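Brenwood workshop teaches its kitchen arm to handle a bowl, one evening at a time

Aug 10, 2023

BRENWOOD - The members of the Gavalas shared workshop have spent most of the summer trying to get a robot arm to do something useful in a kitchen. It has not yet met a real kitchen. For now it lives on a computer in the back corner, where it can do no harm to anybody's dishes.

The project is called Flukum, a name picked by vote after the first choice was found to be taken by a brand of drain cleaner. It is led by Sotiris Psarras, a retired elevator mechanic who joined the workshop to build a birdhouse and still hasn't.

"The birdhouse is on the list," Psarras said. "The list is long."

Flukum has two halves. One is a pile of motors, brackets and cable spread over a bench, and will be an arm when the last joint housings are cut. The other is a simulated version that runs in software, with a simulated counter and simulated groceries, so the people writing the controls don't have to wait for the people cutting the metal. Relations between the two halves are described by both as good.

The current job is getting the gripper down to a blue bowl on the counter without bothering the toaster next to it or the pear and soap dispenser farther along.

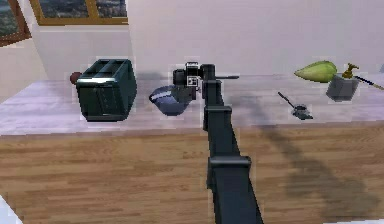 Progress is kept in a spiral notebook chained to the desk. As of this week it lists 1,497 simulated attempts, of which 857 are marked "fine." The rest have longer notes. One reads only "toaster again." Another, in different handwriting, asks who moved the pear and gets no answer.

Psarras said the score is better than it looks, as most of the bad runs came in the first weeks, when the arm had a habit of approaching everything from underneath.

"It went through the counter like the counter was a rumor," he said. "We fixed the counter. Then it started hitting the counter, and people clapped."

The group meets two evenings a week, and six members turn up often enough to have their own mugs. Parts have come mainly from Stastano, a surplus dealer on the edge of town that sells motors by the pound and does not take returns. Two of the motors turn only one way. They have been set aside for a project that needs that.

Not everyone at Gavalas is won over. The woodworkers, who share a wall and a dust collector with Flukum, have pointed out that a person can pick up a bowl right now, for free. Psarras said he had heard this and had written it in the notebook.

The bench arm is due to be bolted together before the end of August, shoulder first. The workshop has set aside a folding table for its first tries, along with a plastic bowl from the lost and found. A toaster has been offered by one of the members, who asked that it be returned in the same shape.

Visitors are welcome on build evenings and are asked to use the side door, as the front one sticks.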